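**Zurorach Shuttle** — edit controller for timeline-based video software

The Zurorach Shuttle is a single-hand control surface for cutting, trimming and reviewing footage. It has a weighted jog wheel, an outer spring-return shuttle ring and 24 programmable keys. It connects over USB-C and registers with the operating system as a keyboard and a generic control device, so basic transport functions work before any software is installed.

## Wheel and ring

The jog wheel moves the playhead one frame per detent. Detents can be turned off in the utility, in which case the wheel reports continuous motion and the host application decides how to interpret it. Some applications round this to whole frames and some do not. If the playhead drifts between frames on an audio track, turn detents back on.

The shuttle ring has nine positions in each direction. The first three are slower than real time and the remaining six are faster. Releasing the ring stops playback at the current frame. There is no latch mode. Users who want playback to continue after release should assign Play to the key at the lower left of the pad, where it falls under the thumb.

Ring response can be set to linear or stepped. Stepped is the factory setting. Linear gives finer control at low speeds but depends on the host accepting variable-rate playback, and long-GOP camera files will often stutter at anything between stop and half speed. Proxies or an intraframe codec fix this. The controller cannot.

## Keys and layers

Each key can hold a single shortcut, a sequence of shortcuts with a delay between steps, or a layer switch. There are five layers per profile. Layer one is always active at power-on. A layer switch can be momentary (held) or toggled.
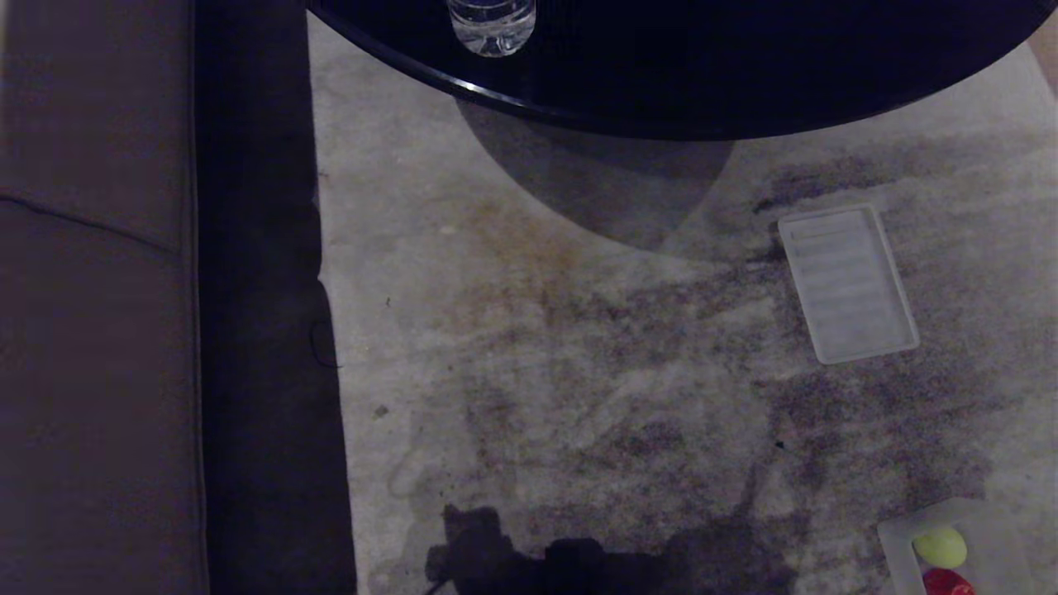

Profiles follow the foreground application when Auto Profile is enabled in the utility. The change takes place when the application window gains focus, and the status light next to the USB port changes color to match the profile. If two applications share a profile, the light stays the same. Auto Profile requires the utility to be running. With the utility closed, the controller keeps whichever profile was last loaded.

Up to three profiles can be written to onboard memory for use on machines where the utility cannot be installed. Sequences longer than nine steps are not stored onboard and will be skipped without a warning. This is a known limit and will not change in the current hardware.

## Supplied profiles

Profiles for the common editing applications are included with the utility. They assume the default keyboard layout of each application. If you have remapped the keyboard inside your editor, export that layout first and use Import Keymap in the utility, which matches commands by name. Commands it cannot match are listed in red and left unassigned.

The trim profile was built by Teodora Stoyanova and the color review profile by Edin Spahić. Both are unlocked and can be duplicated and edited.

## Firmware

Firmware is updated through the utility. Connect the controller directly to the computer for the update — a bus-powered hub may drop the connection when the device restarts, and the update then has to be run again. To force update mode, hold the two top corner keys while plugging in the cable.

The March release changes the following:

- Jog wheel no longer sends a stray frame step when the computer wakes
- Toggled layers are released when the profile changes
- Sequence delay can be set per step
- Ring dead zone is adjustable

Profiles saved under earlier firmware open normally. Profiles saved under the new firmware will not open in older versions of the utility.

## In the box

- Zurorach Shuttle controller
- USB-C to USB-C cable
- USB-A adapter
- Blank key labels, one sheet
- Hex key for wheel tension

The stand is sold separately and fits the Zusimitz panel as well.

## Support

Repairs are handled by Mustia. Include the serial number from the underside of the unit and the exported profile if the fault concerns a key assignment. Questions about custom profiles for several workstations go to Mimoza Perić at the same desk.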